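Filed under: Project updates / Software

Hello again, and sorry this one's a bit longer than the November note. Most of the money since then has gone on Larik, our planner, so I'll start there.

The short version is that it no longer stops to think between every move. It used to work out a full path, send it, wait, then look again. Now it keeps planning while the arm is on its way, and a new plan takes 29 milliseconds where it used to take 275. I'm really pleased with that!
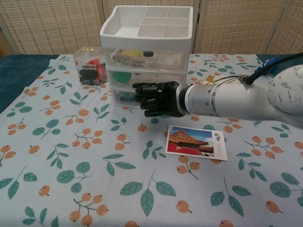

Perception has been the harder slog. Tindine, the bit that turns camera views into a list of objects and surfaces, still gets muddled by clear plastic. The desktop organiser is a good test of it, with see-through drawers in a white frame and small things showing through the fronts, and Tindine kept wanting to put the contents on the outside. Hubert Pietrzak rewrote the depth clean-up so that it treats a drawer front as a surface first and worries about what's behind it second. Much better, though patterned cloth still throws up the odd ghost object (berries, mainly).

On control, we've put a softer limit on how hard the hand can push when the planner thinks it's near a handle. The old limit was one number for everything, which was daft. The new one lives in a settings file, so the Hullville team can change it without ringing me.
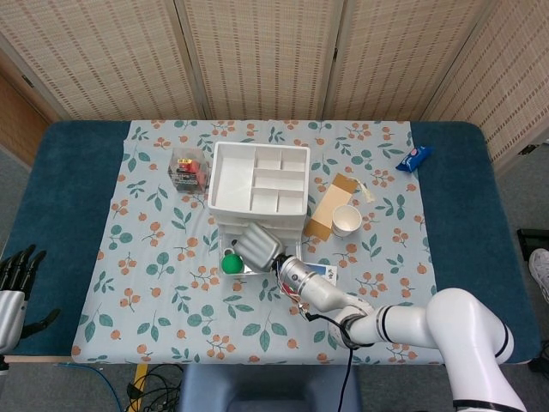
We've also got the replay tool working, which I promised you last time and didn't deliver. You pick a run, drag the slider and see what Larik believed at that moment. It's loaded about 2,000 runs so far and only falls over on the very long ones. Hubert wants it to compare two runs side by side, and I've told him after the Tuhiwai release.

Still to do: the logs are too big, the planner sometimes dithers between two equally good grasps, and I owe you a proper write-up of the timing work. We have 15 open bugs, four of them mine. I'd like to move a little of the travel money over to computing time if you're happy with that, so let me know and I'll send the revised sheet.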